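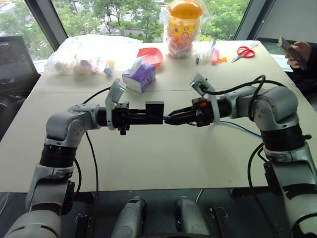 Montoya presenta en febrero Drolalden, una mesa grande de trabajo en color beige que llega después de 2 años de pruebas, conversaciones, cambios de opinión y bastantes cafés con la gente que iba a usarla. La firma familiar, dedicada desde el año 2000 al mobiliario para talleres, escuelas y espacios compartidos, quería una superficie amplia y tranquila, de esas en las que apetece ponerse a trabajar nada más entrar por la puerta. El beige ha sido la decisión más discutida de todo el proyecto y también la que más alegrías ha dado: un cable negro que cae en curva sobre el tablero, o uno azul que lo cruza en diagonal, se distingue enseguida, y lo mismo se buscaba para unas tijeras, un lápiz o un tornillo pequeño que haya rodado donde no debía.

"Veníamos de hacer mesas blancas, que son preciosas el primer día, y mesas oscuras, en las que uno pasa media mañana buscando la arandela", cuenta Olga Palacios, directora de Montoya. "Con esta hemos querido que la vista descanse. Mi padre decía que una buena mesa es la que te deja pensar en otra cosa, y yo me he acordado mucho de él estos meses."

El diseño lleva la firma de Itziar Herrero, que ha trabajado mano a mano con el equipo de producción de la casa. Antes de dar por bueno el tono se prepararon muestras más amarillas, más grises y alguna francamente rosada (todavía hay una haciendo de mesita junto a la máquina de café, y se le ha cogido cariño). Se miraron por la mañana, a media tarde y con la luz artificial encendida, que es como trabaja mucha gente en invierno y como casi nunca se elige un color.

Drolalden se ofrecerá en 3 tamaños y con una altura de 84 centímetros, pensada para quienes alternan ratos de pie con ratos en taburete alto. El más grande permite que varias personas compartan la superficie, cada una con sus herramientas y sus papeles, y que quede sitio en el centro para lo que se esté haciendo entre todas.

Entre los primeros en tenerla estará el taller compartido Prarach, cuya coordinadora, Noelia Gallardo, siguió de cerca el desarrollo y no se calló ninguna objeción. "Les pedí una mesa en la que se pudiera extender todo sin andar apartando las cosas del vecino", explica. "También les pedí que no brillara, y en eso fui muy pesada, lo reconozco. ¡Pero me hicieron caso!"

La distribución fuera de España correrá a cargo de Dravlow, con Griet Goossens como responsable de los pedidos internacionales. Quienes ya tengan mesas de Montoya podrán consultar con la firma la manera de combinarlas con la nueva, una pregunta que han hecho muchos clientes y que el equipo comercial contestará con mucho gusto caso por caso.

Contacto para prensa: Fotis Chatzigeorgiou, departamento de comunicación de Montoya. Muestras de color disponibles a petición de los medios.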